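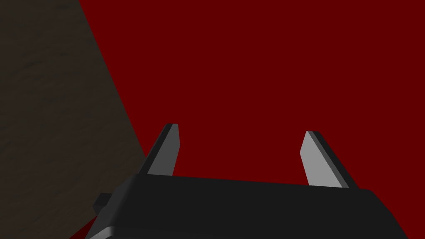

3 min read

July 18, 2023

Sim track, student project, notes for whoever picks this up in September.

Spent the session on the wrist view again. The Nemen group wants to train their grasping policy entirely on rendered views and then run it on the bench arm without changes. I said at the planning meeting that I didn't believe it and I still don't, but I agreed to help them do it properly, so here we are.

Look at what the policy gets to see. The red is perfectly flat. No shading, no shadow from the fingers, nothing to tell you how far away it is. I couldn't say from this view alone whether the fingertips are a hand's width above it or nearly touching, and I've been staring at these for weeks. The brown surface on the left at least has some grain in it. If the network learns anything about depth I expect it learns it from that grain and the straight edge where the brown stops, and then we'll swap the texture and it will fall over.

Alper Ateş disagrees. His argument is that the fingers are always in the same place in the wrist view, so the network only has to learn what changes between them. Fair, up to a point. Fingers open and nothing in the gap is the easy case, though. I'd like to see the same argument made with an object half hidden behind a pad.

Runs so far:
Cukach (no randomization): 2638 episodes, 1078 counted as success
Kahraman (random colors and lights): stopped early, 372 successes, didn't trust the log

The Cukach number looks decent until you read how success is defined. The script checks that the fingers closed and that the object's height went up. It doesn't check that it stayed up. I replayed a batch by hand and over 253 of the successes are the block getting squeezed out and popping upward, which the script is happy to call a lift. Students had already put the rate on their poster draft. Asked them to take it off. They weren't pleased.

Fix is to hold for two seconds and check again. Nostix has a flag for this, but the docs for it are one line long and I couldn't get it to do anything. Wrote our own check. Needs a second pair of eyes, mostly the part where the timer resets.

Other things:
Turn shadows on for the wrist view. Slower, I know. Do it anyway.
Give the red surface a texture, any texture.
Pad color: both finger pads are plain gray in the render. Compare against the bench gripper under the lab lights before anyone claims they match.
Rename the output folders. "final_new_2" tells me nothing.

Alper has bet me a lunch that the policy gets a grasp on the real arm by the first week of September. One grasp, any object. I took the bet but I made him write down what counts as a grasp.

Rerunning Cukach with the new check tonight. Don't touch the left machine.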